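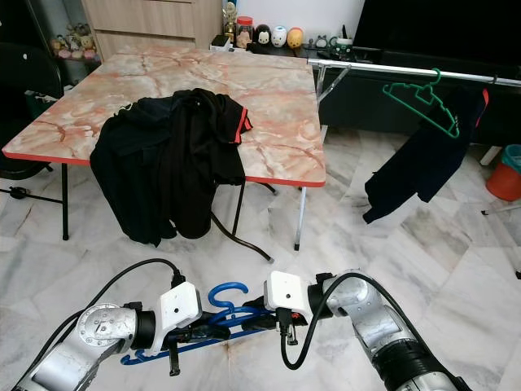 Chores trial: progress report to Grillska
Oct 31, 2024

Hi all,

You asked for something shorter than last time and with fewer graphs, so there are no graphs at all. The short version is that hanging up laundry is coming along, folding is still a mess, and I need to talk to you about the budget for grippers (see the end).

When we wrote the application in February I said I'd have an answer to "can a machine do the washing yet?" by the halfway mark. My answer so far is bits of it, slowly, with somebody close by. I know that's a bit limp, but I'd rather you heard it from me than got a rosy demo video.

Hangers

This is where most of the time has gone. We've now logged 400 attempts at putting a shirt on a hanger and getting it onto the rail, and 354 of those were run start to finish with no one stepping in. Please don't read that as a success rate! A run counts as finished even if the shirt ends up on the floor, and plenty did. I'll send the proper scoring once Westari have gone through it all, they're doing the marking so I can't be generous with myself.

What I can say is that picking up the hanger is pretty much sorted. Plastic hangers are light and stiff and they stay the shape you left them, which is everything a shirt isn't. The trouble starts at the collar. One arm has to keep the neck open while the other feeds a shoulder in, and if the fabric has bunched up on the way over, the arms just keep going as though it hadn't. Dark clothes are the worst of the lot. Black on black gives the software very little to go on, and it'll happily grab a hem thinking it's a sleeve. I've kept the dark stuff in the mix on purpose, seeing as that's half of what's in my own wash.

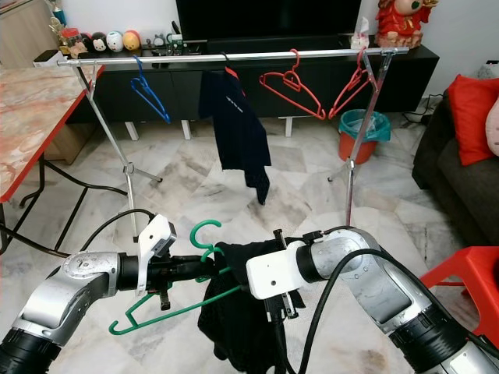
Garment in one gripper, green hanger in the other, with the rack behind.

Speed is the other thing. A decent run takes 3 minutes per shirt. My teenager takes longer, if you count the arguing, but I wouldn't put that in the brochure.

Folding and the rest

Folding got 10 sessions and I've parked it for now. T-shirts come out as a sort of parcel. We also had a quick go with the Xenos planning software, which was nicer to set up than the old one but kept stopping to think halfway through a sleeve, so we've gone back.

Shop floor

The Viltier people still want to know if this would work for re-hanging clothes from their change rooms. I've told them not yet. Their hangers have clips, for a start, and there'd be customers wandering about. I do think it's a better fit in the long run than somebody's house, though, and I'd like your okay to spend a couple of weeks on it.

What I need from you

A yes or no on softer gripper fingers, and a new end date for the folding work. I've put the quote in the shared folder.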